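Lundora Open Day: Frequently Asked Questions

Reading time: 4 min

Last updated: June

We received many messages about the open day at the Lundora robot workshop, and many of them ask the same things. Please read this page before you write to us. If your question is not here, the front desk at Grendano can help you by phone.

What is the open day?

It is an afternoon when the workshop opens its doors to everybody. You can see the robots doing everyday handling work with objects from a normal home or office, and you can speak with the people who operate them. It is not a trade fair and we do not sell anything. The work you see is the same work that we do on the other days, only with more chairs.

When does it begin and how long should I stay?

Doors open at 1:00 p.m. and the last group goes in at 4:30 p.m. One group has 20 visitors. The tour with the demonstration takes a little less than one hour, and after this you may stay in the lobby as long as you like. If you arrive late for your group, please wait for the next one.

Do I need a ticket?

Yes, but it is free. We have 258 places in total for the afternoon. Last year 705 people asked for a place, so we recommend that you register early. If you cannot come, please cancel, because there is always a waiting list.

What will the robots do?

The program changes a little from group to group. The arms work with flat and heavy things, such as a laptop, and also with soft things, such as towels. Many visitors expect the soft things to be easy. For a robot they are often the more difficult ones, and you will see that we are patient.

A person works next to the arms during most of the demonstration. With the laptop, for example, one of our team has a hand under it while the gripper is near.

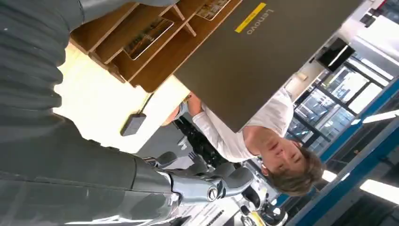
The operators explain each step while they work, and they will stop if somebody has a question. Please ask only when the arm is standing still. It is hard to listen well and to watch a moving arm at the same time.

Is it fast?

No. Some visitors were a little disappointed about this last year, so we prefer to say it here. At an open day we run the arms slower than on a normal day. Sometimes an object is dropped and the operator begins again. We do not hide this and we do not prepare a special show.

Can I touch a robot?

Not during the demonstration. There is a line on the floor and everybody stays behind it, also the parents. In the last part of the tour you may hold a gripper finger that is not mounted on an arm, and you can feel how heavy it is. Please keep loose scarves and long necklaces in your bag.

Why do the arms look repaired?

This was the most popular question last year. They are working machines, and we put tape or plastic film on the places where we want to protect the surface. The tape is changed when it is worn, and the color depends on what is in the drawer. Under it the arm is the same as before. Visitors who build things at home usually like this part very much, and they stay long to compare methods with the operators.
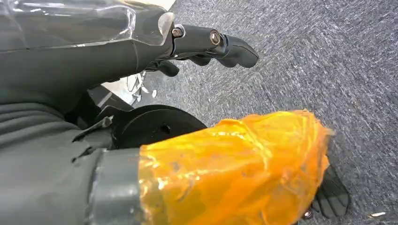 Orange tape on one forearm, clear plastic wrap on the other arm.

Can children come?

Yes, from the age of eight, together with an adult. For smaller children the waiting time is too long and the room has little to play with. School classes should not register for the open day. For them we have the Mangundap program, with separate dates in the fall and a simpler explanation.

May I take photos?

Photos for yourself are welcome, without flash. If you want to publish a photo where a member of our team can be recognized, please ask this person first. Tripods are not possible in the demonstration room.

How do I get there?

Take the local train to Gistthorpe and leave by the north exit. From there it is 900 meters on foot, always straight, and the entrance is on the left side after the bridge. Parking at the building is only for visitors who cannot walk this distance. Please tell us when you register and we will keep a space for you.

Is the building accessible?

The lobby and the demonstration room are on the ground floor and have wide doors. One part of the tour is upstairs, and there is an elevator. A quiet tour with a smaller group starts at 3:00 p.m. You can choose it on the registration form.

Is there something to eat?

We offer water and coffee in the lobby. Food is not allowed near the robots. There is a bakery beside the station in Gistthorpe, but it closes at 2:00 p.m.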